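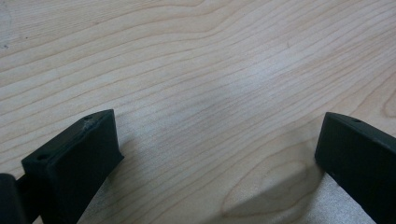

Início Perguntas Teatro e Livros Bibliotecas Entrar
Última atualização: 28 de fevereiro de 2026

Como encontrar o texto de uma peça que só aparece em coletânea?

Olá a todos! Faço parte de um grupo de teatro amador e queremos ler em voz alta uma comédia em dois atos chamada "Os Hóspedes de Perstead". Vi-a montada há muitos anos, ri até me doer a barriga e nunca mais a esqueci. O problema é que no catálogo da biblioteca o título não dá nada. Só me aparece um volume, "Coppens e outras peças", sem dizer quais são as outras. Será que está lá dentro? E como é que se pede um livro destes se a nossa biblioteca não o tem? Desculpem se a pergunta é básica, sou novo nestas andanças.
Prakash Raju

Respostas (3)

Pavithra Hegde
Olá, Prakash, e bem-vindo! Básica coisa nenhuma, já perdi tardes inteiras com isto. Muitos registos de coletâneas trazem só o título da capa, e as peças lá dentro ficam invisíveis para a pesquisa. Abra o registo completo (não o resumido) e procure a nota de conteúdo. Se estiver vazia, pesquise pelo nome do dramaturgo e veja as outras edições do mesmo volume, pois às vezes uma foi catalogada com mais cuidado. Depois vá ao balcão e peça empréstimo interbibliotecas, levando o ISBN num papel. O meu último pedido, em janeiro, demorou quase 4 semanas, mas o livro veio impecável. Pergunte logo se há portes a pagar, varia muito de casa para casa.

Leszek Czerwiński
compra usado, é mais rápido

Nithin Rai
Tenho esse volume cá em casa! A peça está lá, sim, é a segunda, logo a seguir a "Coppens". Só um aviso de amigo: a minha edição traz a versão curta, sem o monólogo da tia no final, que tanta gente recorda do palco. Se for esse que procura, confirme antes de pedir. E se um dia passarem da leitura à apresentação com público, tratem primeiro da autorização com quem detém os direitos, mesmo com entrada livre. Boas leituras ao grupo!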